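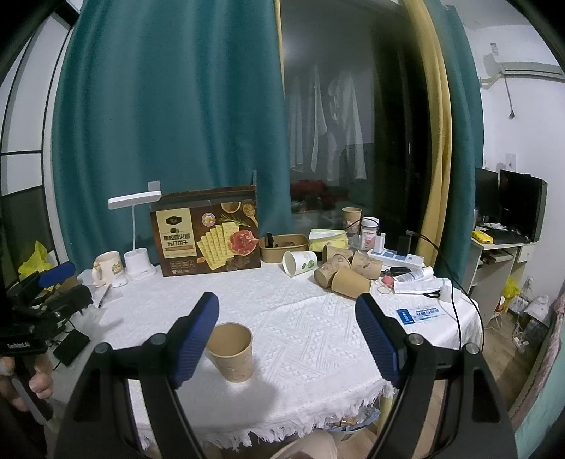
Grant Updates

Clotness Common Room: progress report to the Gautam Fund, October

Prepared by Mahnaz Bahrami, with figures from Akash Goel

Work this period went mostly into the shared table in the common room. At the last review we said that cups, snacks and chargers were ending up in one heap by the end of each day, and that residents had stopped using the table for anything else. That is still partly true. The tan paper cups collect next to the power strip, some standing and some on their sides, and the takeout containers and tissues share the same stretch of tabletop as the cables. The desk lamp and the mug are at the other end, by the cracker box.

Spending to date

The first payment of $1000 has been received. Of this, $400 went on the white tablecloth, the teal curtain and a shelf for the hallway. The shelf has been delivered by Panow but is not up yet – the wall needs a different fixing from the one supplied, and Panow is sending a replacement set at no charge. The rest of the payment is unspent and is being held for the cup rack and the cable box.

What has changed

Residents now clear the table at 8 in the evening. Akash put up a rota for this and it has held so far, with a gap during exam week. Paper cups go in the recycling and food goes back to the kitchen. Chargers are meant to go in the drawer, but most people leave them out overnight, and we have stopped reminding them until the cable box is here.

The fringe on the tablecloth catches on chairs when people get up. We will try a shorter cloth if it keeps happening.

Problems

Power is the main one. Drinks and the power strip should not be on the same surface. We asked Protent for a quote to add two wall sockets behind the curtain and have had no reply. If nothing comes by the next report we would like to ask a second firm.

Next period

Put up the hallway shelf. Buy the cup rack and cable box from the remaining funds. Move the power strip off the table. We are not asking for any change to the budget at this point. Receipts are with Akash and can be sent on request.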